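6.4 Dropped or Slipping Utensils

Applies to the Teduvero hand-held gripper, single or in pairs. Section revised 2nd December.

Thin items such as chopsticks and spoon handles are the most common cause of the SLIP fault. The fault is logged when the jaws reach their closing limit without enough resistance between the pads. Three SLIP faults in a row lock the trigger.

CAUTION: Do not reach between the jaws to free an item while the trigger is locked. The jaws can still move when the lock clears.

If the trigger locks:

1. Hold the gripper level and keep your free hand clear of the jaws.
2. Press and hold the release button for 3 seconds. The jaws open fully.
3. Set the item down flat. Do not shake it out.
4. Check both pads for grease, crumbs or a lifted edge. Wipe with a dry cloth.
5. Clear the fault from the Status page. Write down the fault count before you clear it - it is not saved.

Before trying again, line the gripper up with the handle end of the item. The jaws should stand on either side of the shaft, with the ridged pads facing each other and a small gap left on both sides.

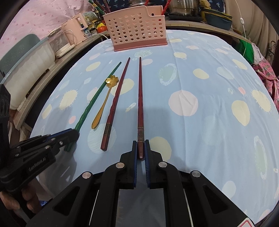 Rudcombe wrote to us that their SLIP faults came back even with clean pads, and that the cause was closing speed: at the factory setting of 20 the jaws pushed a round handle sideways before they had hold of it. They now run at 12 and have had no lockups.

We have repeated this on our own bench and agree. To change the closing speed:

6. Open Settings, then Jaw.
7. Set Close Speed to 12.
8. Run the jaws open and shut once with nothing between them.
9. Pick up one item and hold it just above the table. If it turns in the pads, put it down and go to 6.5, Pad Alignment.

NOTE: When two grippers are used on the same table, change the setting on each one. It does not copy across.

NOTE: Pads are rated for 200 hours. Worn ridges give the same fault at any speed. Order replacements from Dolgate as a matched pair, and fit both at the same time.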